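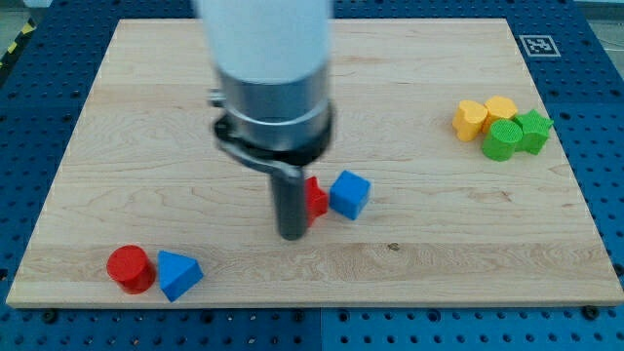
Maple board on the blue table, arm down at the middle, blocks out.

April, shared shop, started after lunch and stayed much later than I meant to.

Most of today went into getting the arm to push blocks instead of shoving them off to who knows where. I've gone back to the plain gray rod for a finger. Marthinus still likes his flat paddle, and it is a nice paddle, but it catches on the star points and I lose my patience with it.

The red star and the blue cube are my favorite pair to practice on, side by side in the middle like that. The cube is easy to steer if you push on a face, but the star wants to spin. I slowed the approach and did 12 pushes on the star, and all but 2 ended up where I'd asked - I was so pleased I called Qiuyue over to watch, and of course that was one of the 2.

Yellow and green bunched together is harder. The planner (we're still on Urio, old version) treats the whole cluster as one lump and goes looking for a way around it. Qiuyue thinks I should have it peel off the green star first, from the outside, and I think she's right.

Speed limit is set to 450 in the config now, down from whatever I had typed in there last month. Please leave it alone for a bit, Marthinus!

Still to do: check the tip height over the knot in the board, redo the table calibration against the marker, and write back to Hallen about the spare collar.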